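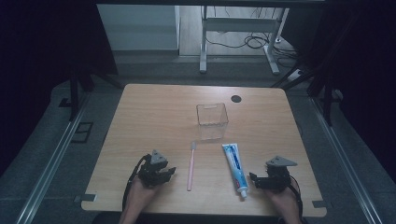
Can I still swap my seats for the second half of the season?

Seat swaps stay open until the Thursday before the bye round, and you can do yours by phone, by email or at the window on game day.

That question has landed in my inbox more than any other this month, so I thought I'd put it at the top and save everyone the scrolling. Now for the longer version, because as regular readers know there is always a longer version with me.

When we moved home games across to Denden Oval, we knew the seating was going to take a bit of getting used to. The old ground had one stand and a hill, and you sat where your mum sat. Denden has proper reserved bays, with numbers on the seats and everything, and 226 of you took up a reserved seat in the first week they went on offer. I was chuffed! I was also on the phone until teatime most days, trying to put families back together who'd ended up at opposite ends of the Carvalho Stand.

We've now had five home games there and I think we've all learned a bit about the place. The front rows of the Carvalho are lovely and close to the interchange bench (you'll hear every word, so perhaps think about that if you're bringing the littlies), but the roof doesn't reach them, and when the rain comes in from the river end you'll want a decent coat. Rows further back are dry as a bone but you do lose the near pocket behind the railing. I sat up there for the Nurkach game and had to rely on the bloke beside me to tell me whether we'd scored. We had, bless them, though not as often as Nurkach did.

The Birkar end is the one I'd put in a good word for. It's on the plain side, with bench seating and no backs, but you're out of the wind, you've got the sun on you after half-time, and the queue for the pies is never as long as the one under the main stand. There are still spots going down there in every row. Quite a few of our older members have moved across already and brought cushions, and they've made a little colony of it, thermos and all. I'm told the conversation is better than the footy some weeks.

Now, how the swap works. If you're moving from one bay to another at the same price, there's nothing to pay. If you're going up from the Birkar end to the covered rows of the Carvalho, it's an extra $60 for the rest of the season, and that covers finals too if we host one (fingers crossed, touch wood, all of that). Going the other way, you'll get the difference back as credit at the canteen or the merch tent, whichever you like. We can't do cash, sorry. Junior seats are the same price all over the ground, so the kids can follow you wherever you end up.

A few of you have asked about holding on to a seat you're not using while you're away up north for the winter. By all means keep it, but do let us know the dates, and we can pass it on to someone on the waiting list for those weeks and have it back for you when you're home. Last year the best seats on the wing sat empty for most of July and it did seem a shame.

And please, if you've already sorted out a private swap with the people next to you, drop us a line so that the gate has the right names. We had a bit of a kerfuffle at the last home game with two families both holding perfectly good tickets for the same row, and although everyone was very nice about it, it did take until quarter time to get them settled, and one of the grandpas missed the only goal we kicked into that end.

Gates open at midday for the next one, with the under-14s on first. They've been playing some terrific footy and would love a crowd, so do come early if you can manage it. Parking is on the school side again. The gravel lot behind the Birkar end is for players and umpires until further notice, and yes, I know, I used to park there as well.

To arrange a swap, ring the club office any weekday morning or reply to this newsletter and it'll come straight to me. Have your member number handy and tell me your first and second choice of bay. I'll get back to everyone, though it may take me a day or so if you all write at once.

See you at the footy,

Albertina Abreu
Membership and seating

You're receiving this newsletter because you ticked the box on your membership form. Unsubscribe or update your preferences at any time.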